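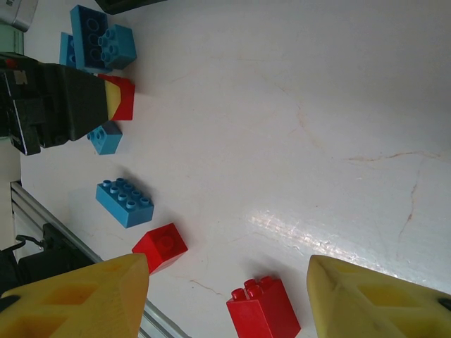 Figure 5. The brick task on the Merkemine two-arm kit, taken from the wrist camera of one arm. The second arm's fingertip pad is against a red brick.

4.2 Living with the kit

We come now to the part of the review we most enjoyed writing, and we hope the reader will forgive us if it runs a little longer than the sections on price and set-up. The Merkemine kit is sold to teaching laboratories as a complete pair of arms, with a wrist camera, the control software (which the makers call Munshi) and a year of help by telephone and email. We wanted to know what it is like to live with such a thing over a whole term, with students coming and going, and so we gave it the most homely job we could think of, which was picking up toy building bricks and putting them down again somewhere sensible.

Bricks are a kinder test than they look in one way and a harsher one in another. They are cheap, they come in plain colours, and a student can be shown the job in a minute. But they also land on their sides and on their ends, they lean on one another, and a 2x2 brick lying with its studs towards the camera looks very little like the same brick standing up (Figure 5 has both). The glare on a white tabletop adds to the trouble. We did not try to tidy any of this away, as the buyers we have in mind will be working in ordinary rooms with ordinary lights.

Over the term we logged 931 attempts at picking up a single brick, shared between 13 students, most of whom had never driven a robot before. We were pleased with how quickly they settled in. The leader handles are light and the arms follow them closely, and by their second visit most students had stopped watching their own hands and were looking only at the bricks. Several asked to stay on past their hour, and we let them!

The yellow fingers deserve a paragraph of their own. They are supplied in a bag of spares, and they are fixed with small screws that can be reached with the key in the box. Their angular faces were good at nudging a brick round before a grasp, something we had not seen mentioned in the handbook. They were less good with a brick lying quite flat, where students tended to press down and push it along the table. Anwara Patwary, who ran the afternoon sessions, got into the way of teaching people to come in at a slant, and we have passed her notes on to the makers.

Working with both arms at once is where the kit earns its price, and also where it asks most of its user. The two grippers can reach the same patch of table, so one can steady a brick while the other comes in close beside it. Munshi will slow both arms when it judges them too near each other. We were glad of this on the first day and rather tired of it by the third week – the margin is generous, and at present it can be changed only by editing a settings file. The earlier Brarstead kit, which we reviewed on the same bench, has no such guard at all, and on balance we would sooner have the fussy one.

The wrist view itself is wide and clear enough for the work. Its one real weakness is that the fingers take up a fair share of the lower part of the picture, and a brick can slip out of sight behind a finger just as the student is closing on it. A second camera fixed above the table helps a great deal. The one we used was the Grultell, bought separately, and it took most of a morning to get it talking to Munshi. We would like to see an overhead camera offered as an option when the kit is ordered.

As for the telephone help, we rang five times and were answered kindly on each occasion, though once we had to wait until the following afternoon for somebody who knew about the joint settings. The log files from all sessions are kept with the other material for this paper, and the timings taken from them are set out in Section 4.3.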